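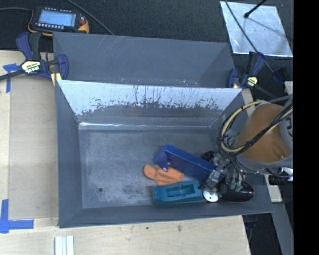
O armazém da Malabanan fica na saída norte de Astasville, depois da rotunda da antiga fábrica de moagem, e abriu as portas ao público em outubro para mostrar como trata os artigos avulsos. São coisas que chegam fora da embalagem ou sem etiqueta: devoluções de lojas, fins de coleção, restos de liquidações, peças que ficaram para trás num camião. Tudo isto passa por caixas cinzentas abertas, de paredes inclinadas, com o fundo bastante gasto. Numa delas, as coisas estavam todas encostadas a um lado e a outra metade do fundo ficava à vista, com riscos esbranquiçados. Havia uma luva de tecido cor de laranja, em parte debaixo de uma caixa azul-escura e comprida, e logo ao pé uma peça de plástico azul-esverdeado parecida com um tabuleiro, de cantos arredondados. É uma mistura normal para aquele setor. A triagem começa exatamente aí, com objetos que não têm nada a ver uns com os outros.

A visita era gratuita mas pedia inscrição. Entrámos pelo portão lateral, deixámos as mochilas num cacifo e recebemos um colete e uma folha com a planta do edifício. A planta estava desatualizada: a zona marcada como refeitório é agora arrumação de paletes e o refeitório passou para o primeiro andar. O percurso segue uma linha amarela pintada no chão e demora pouco mais de uma hora, sem contar com o café do fim.

O edifício foi construído para uma empresa de mobiliário, e isso nota-se nas portas muito altas e nos corredores largos. A Malabanan mudou-se para lá vinda de Kavgate, onde tinha um espaço mais pequeno e sem cais de descarga. A chamada sala de avulsos ocupa 602 metros quadrados no lado poente. O resto é armazenagem comum, com estantes até ao teto, e passa-se por essa parte depressa.

A receção

Os artigos chegam em sacos grandes ou em caixas de cartão reaproveitadas. À entrada são pesados e recebem um número de lote, que os acompanha até saírem do edifício. O lote que seguimos na visita era o 1589. A funcionária da receção abriu a primeira caixa à nossa frente e despejou-a devagar para uma mesa com rebordo. Saíram estojos, capas de telemóvel, um funil, novelos de fio, tampas sem recipiente e uma quantidade grande de cabides pequenos, dos que se usam em roupa de criança.

Nesta mesa só se retira o que não pode seguir: vidro partido, pilhas soltas, líquidos, tudo o que corte ou pingue. Há um balde próprio para cada um desses casos. O que sobra vai para as caixas cinzentas, sem ordem, e segue para a sala ao lado. Perguntei se não era mais prático separar logo ali os têxteis. Responderam-me que já o fizeram, no armazém de Kavgate, e que a mesa entupia. A receção tem de despachar os sacos antes da carrinha seguinte, e a separação a sério precisa de outra calma.

As caixas

Passei mais tempo a olhar para as caixas do que para o conteúdo, talvez por trabalhar numa loja de ferragens onde nunca temos recipientes que cheguem. As do armazém são todas do mesmo cinzento. As mais usadas têm manchas e raspões por dentro, e o pessoal distingue-as pelas marcas. As paredes estreitam para baixo, o que deixa menos fundo do que a boca faz supor. Um artigo comprido acaba muitas vezes atravessado na diagonal, e os pequenos escondem-se por baixo dele.

Uma caixa nunca deve ir cheia até cima. A regra da casa é que se veja uma parte do fundo, ou pelo menos que se possam afastar as coisas sem as levantar todas. Quando a caixa vai demasiado cheia, os artigos de tecido ficam esmagados em baixo e aparecem só no final, às vezes agarrados a uma fivela ou a um canto de plástico. Luvas e meias são o caso clássico. Aparece uma, regista-se como peça sem par, e o par surge três caixas depois. Para isso existe uma prateleira de espera, com gavetas baixas, onde as peças sem par ficam durante 19 dias. Passado esse prazo vão para o fardo de trapo.

As caixas são lavadas ao fim do turno, com água e escova, e secam viradas ao contrário numa grelha junto à porta poente. Vimos a grelha, mas não a lavagem.

A separação

O critério é o material em primeiro lugar e o uso em segundo. Os têxteis saem primeiro, depois o cartão, depois os plásticos rígidos, e no fim fica aquilo a que chamam simplesmente o resto. Um tabuleiro de plástico vai para os rígidos, quer seja de cozinha, quer de secretária ou de caixa de ferramentas. Uma caixa que ainda feche vai para verificação, por poder ter alguma coisa dentro. Os objetos feitos de vários materiais dão mais discussão, e há uma folha plastificada na parede com os casos já resolvidos. Li alguns: guarda-chuva, resto; pantufa com sola de borracha, têxtil; moldura com vidro, volta à receção.

Na altura da nossa passagem, a lista da parede tinha 1096 entradas. É mantida à mão e passada a limpo de vez em quando. A versão em vigor traz no rodapé a data de 18 de março de 2021, com acrescentos a esferográfica nas margens, e um dos visitantes reparou que «saleiro» aparecia em duas linhas com destinos diferentes. A guia tomou nota.

Para quem quiser experimentar, há uma bancada com uma caixa já preparada e quatro destinos marcados com fita. Fiz a minha parte e errei em duas peças. Pus uma bolsa acolchoada nos plásticos, por ser brilhante, quando era tecido revestido, e mandei para o resto uma tampa que devia ter ido para os rígidos. As peças escuras e lustrosas enganam bastante à primeira vista, e o conselho que me deram foi pegar nelas antes de decidir. O peso e o toque resolvem quase tudo.

O destino das coisas

Depois de separados, os artigos em bom estado são agrupados por tipo e vendidos a peso a lojas pequenas da região. Uma parte fica para a Ilamach, uma loja que funciona no mesmo terreno, num pavilhão baixo com entrada pela rua de trás. Fomos lá no fim. Tem estantes simples, cestos de arame e preços escritos à mão. Os artigos estão arrumados por cor em vez de uso, e achei isto confuso ao início. Ao lado de uma fila de canecas azuis estavam molas de roupa azuis e uma pasta de arquivo azul. Ao fim de algum tempo habituei-me, mas para procurar uma coisa concreta é preciso perguntar ao balcão.

Trouxe um par de luvas de jardim, um coador e uma caixa com divisórias para parafusos, à qual falta uma divisória. O conjunto ficou-me por menos do que o bilhete de autocarro de ida e volta.

Notas práticas

O autocarro que vem do centro de Astasville para diante do portão principal, mas a entrada das visitas é a lateral e a pé são mais uns minutos, por um passeio estreito. Quem for de carro pode estacionar no terreno da Ilamach. Convém levar sapatos fechados, e são obrigatórios a partir da linha amarela. O chão da sala de avulsos é liso e há carrinhos a passar de um lado para o outro, por isso as crianças têm de ir pela mão.

A sala é bem iluminada mas fria, e mantive o casaco vestido o tempo todo. Não há bancos ao longo do percurso. No refeitório serviram café e bolo seco, e estavam lá em cima duas das folhas antigas de casos resolvidos, emolduradas, do tempo de Kavgate. A mais antiga cabia numa página e tinha a palavra «luvas» sublinhada.

As inscrições para a próxima visita fazem-se ao balcão da Ilamach, durante o horário da loja. Os grupos são pequenos e a lista fecha quando se enche.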